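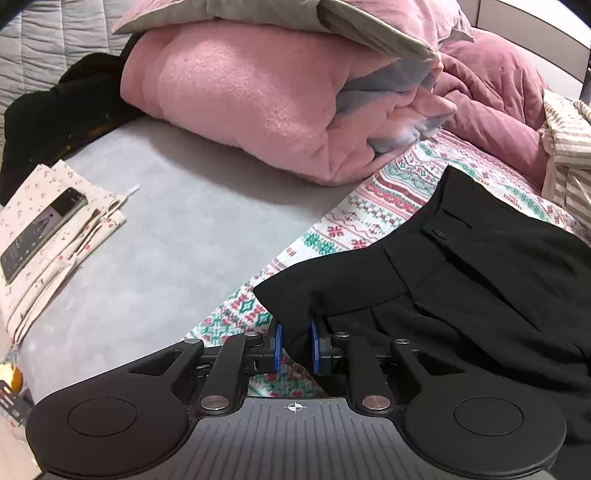 Black pants, holiday sheets.

Search this site
Type and hit enter

Quick one tonight, I have an early start.

So the smart plug thing. I bought the Wako plugs back in January, a two pack, mainly to find out what the space heater was costing me. Paid 50 bucks for the pair, which felt like a lot for something that turns a lamp on. Figured I'd use them for a month and write it up. April 4, 2023 and here I am finally writing it up.

Setup. Not terrible. The app wants an account before it'll do anything, then wants your location, then wants to send you notifications. Said no to the last two and it still worked. First plug paired right away. Second one blinked orange at me for a whole evening until I moved it closer to the router, and then it paired and I moved it back and it's been fine since. No idea.

The energy readings are the good part. Heater on high pulls nearly 2,000 watts according to the app, which seems high to me, the label on the back says less. Maybe the plug reads a little hot. Either way I stopped running it all night. Bill went down some. I didn't keep the old ones so no chart, sorry.

Schedules are ok. You get on, off, and sunset. Sunset was early for the first week becuase I hadn't given it my location (see above) so it was guessing. Typed in the zip code by hand, fixed. The menu for that is under Devices and then under a little gear and then under another little gear.

What I don't like:

It clicks. Loud. If you put one near the bed you will hear it at 6 in the morning - and mine is near the bed.

It's fat. Covers the second outlet completely unless you put it in the bottom one. The Demia plugs I had in the old apartment were skinnier, but those lost their schedules every time the power blinked, so pick your poison I guess.

And the app update last month moved the power graph behind a "Pro" tab. Still free for now. Says "for now" right there on the screen. I don't love that.

Would I buy again? One of them, yeah. For the heater. The other one is running a lamp I could reach from the couch. If you're in Clestmont the hardware place downtown had singles last I looked, cheaper than online too.

Next post is the Clumari thermostat, if I can get the old one off the wall without taking the paint with it. Have a screwdriver and alot of optimism.

Ok bed.

We use cookies to make this site work and to remember your settings. Accept / Manage

3 comments

tinroof says:
Mine click too. I stuck it behind the dresser with a short extension cord and can't hear it any more. Not for a heater though!! Straight in the wall for those.

gladys_knits says:
does it work if the internet goes out? that's the only thing I care about

Reply from author:
The button on the side does. Schedules kept going when I unplugged the router for an hour, didn't try longer.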